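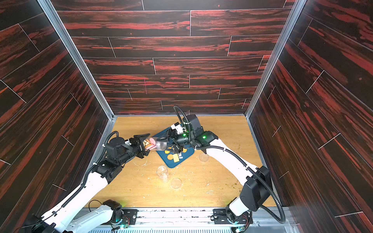 Unit 3 is concerned with gathering examples for a system that will learn a task by copying. We call each example a demonstration, and a demonstration is one complete run of the task, from the starting position to the finishing position, with everything that the joints and the cameras reported along the way. The task for this unit is the handling of cookies, a tray and clear plastic containers by two arms. I chose it for the practical work because it cannot be described well by fixed positions. A cookie does not have a standard shape, and a clear container is difficult for a camera. When the container is held on its side between the two grippers, with the cookies inside it, both arms must agree on where it is. A small error of one arm becomes an error of the other.

What counts as one example

Please read this part before your booking. A run begins when the operator presses record and ends when both grippers are open and clear of the tray. If a cookie falls on the table, do not stop. Continue, pick it up if the arm can reach it, and write "recovery" in the log. In last year's set, which we called Rangel, the students deleted every run with a mistake. The model trained on it behaved well until its first mistake and then had no idea what to do. Benjamín Villalba showed this in his project report, and I recommend it to all of you.

Variation

Each group must collect 36 runs. Between runs, change the place of the tray, its angle, and the order and kind of the cookies. Change one thing in a small way or several things in a large way, but write down which. Viktória Bodnár will check the logs for groups in the Kullov stream, and Reinaldo Macedo for all others. The complete set from earlier years has 1131 runs, and too many of them have the tray in nearly the same place. A learner will notice this sooner than we do — it will simply go to that place.

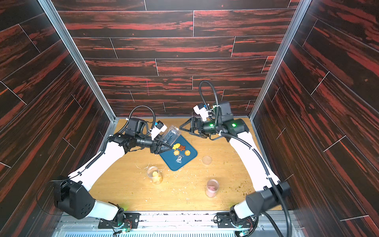 There is also variation which we do not choose. Two operators with the same instructions will tilt a jar at a different moment and with a different speed. Some of this is useful. Too much of it makes the learning slow, as the system tries to find an average between two good ways and arrives at a bad one. For this reason, one person should do at least seven runs before changing places with a partner.

Crumbs on the table are part of the data. Clean between groups, but not between runs.

To hand in

The log file, the recordings, and one page on the run which your group found hardest to label. Name the folder with your group and the word Uso, in lower case. Runs without a log entry will not be marked. Questions about the recording program go to Afonso Mota, and questions about labelling or about the marks come to me.

Reading for next time: chapter 7 of the course reader, up to the paragraph on the colour of the background.

Welington Bastos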